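**Thread: One arm holding, one arm working — what's your rule?**

**plistwood_pete**

Morning all. I'm rewriting our house rules for two-arm kitchen tasks in sim and I'm stuck on rule 6, so I'm throwing it to the forum. Right now it reads: "An arm that is holding furniture (drawer, door, lid) stays put until the other arm is clear." Simple enough, except my reviewers keep reading it differently. One fails any run where the second arm touches cloth while the first is on a handle, and another passes everything short of a crash. We have 255 runs to re-score, so I'd like to get the wording right before I make people miserable.

**hshakya**

We had the same fight at Altuscombe last July. What settled it for us was writing the rule per arm instead of per robot. Each gripper gets its own state (open, closed on something fixed, closed on something loose) and the rule talks about pairs of states. Two views from a run I was scoring yesterday:
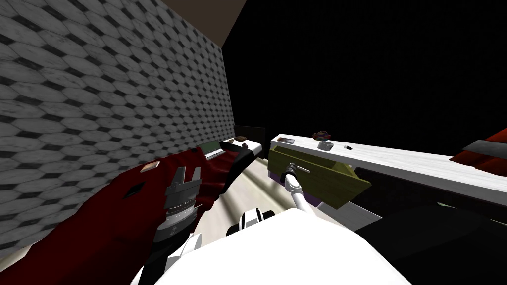
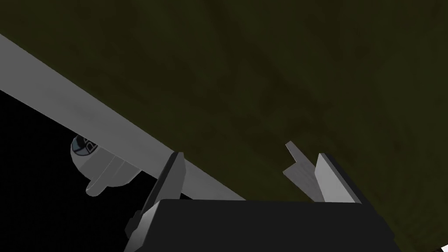

*First view: right gripper on the drawer handle, left one pressed into the red cloth. Second view: fingers spread, nothing between them.*

For the first one I write "right: fixed, left: contact, loose" and move on. I don't put "grasped" for the left because I can't tell from one view if the cloth is really held. For the second it's just "open", and I leave the target blank. People love to guess the target!

**drawerdemon**

Gonna disagree with Harish a little. State pairs are great on paper, but we tried them and ended up with a table that had 54 rows in it. New folks took one look and went back to gut feeling. I'd keep Pete's rule and add one sentence: contact with soft stuff is allowed, pulling on it isn't, as long as the other hand is on a handle.

**hshakya**

54 rows means you were listing objects too. We only have the three states, so it's nine pairs, and six once you stop caring which side is which. Fits on a sticky note.

**plistwood_pete**

OK, six I can live with. But "pulling isn't allowed" bugs me. How do you score that? Cloth stretches in our sim before anything shows up in the forces.

**manju_t**

Manju Tripathi here, I do the scoring guide for the Grudeo folks. We went by wrist travel: if the free arm moves the cloth while the other arm has a handle, it gets flagged, and a person looks at it. A flag isn't a fail! We wrote that in bold after 671 flags got counted as fails in one batch. Also please, please make reviewers watch the wrist view and the head view before they score. The wrist view by itself tells you plenty about the fingers and not a lot about the other arm.

**drawerdemon**

Flag plus human look is fine for 255 runs. We've got 3,369 sitting in the queue, so I'm still team one-sentence rule.

**plistwood_pete**

Fair. Here's where I've landed for the draft:

- Record each gripper separately: open, fixed, or loose.
- "Contact" is its own note. Don't upgrade it to "grasped" from one still.
- An arm on a handle stays put until the other arm is clear or marked open.
- Cloth moved by the free arm gets a flag and a second reviewer.
- Check both views before scoring.

Still not sure about "marked open" in the third one — an open gripper can be plenty in the way. Demirtaş on our side wants a distance there and I don't have a good number. What are you all using?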